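The Ostmont trial kit ran for 31 days, after which the customer bought it or boxed it up. I was paid to write the evaluation. Taller, the reseller, wanted 500 words and a score out of 25.

The arms were mismatched. The kit sheet listed this under features. Setup took most of Monday. I entered the task as the manual required, one verb and one object: CLOSE BAG.

The left hand went down on the fabric and held. The right hand stopped short of the strap. The log recorded a state I had not seen before, PENDING CONSENT.

I searched the manual. The term did not appear. I called the support line and read it out.

"Whose bag is it?" the technician asked.

"Mine."

"Did you tell the kit that?"

There was a field for it, on the fourth page of settings, under Property. It was blank. I typed my name. The log advanced one line: OWNER STATED. REASON FOR TRAVEL?

I had not mentioned travel. I had not told anyone about the job in Barnitz, or the train.

The field accepted 3000 characters. I used most of them. Then I deleted the evaluation, entered a score of 24, and pressed Resume.
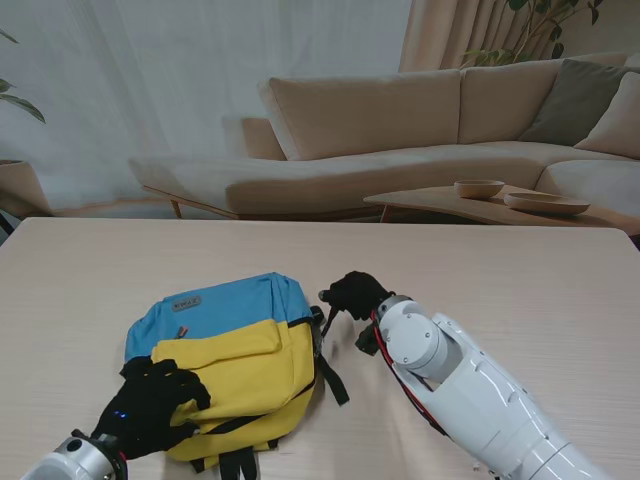

CLOSE BAG, left hand on the fabric, right hand short of the strap.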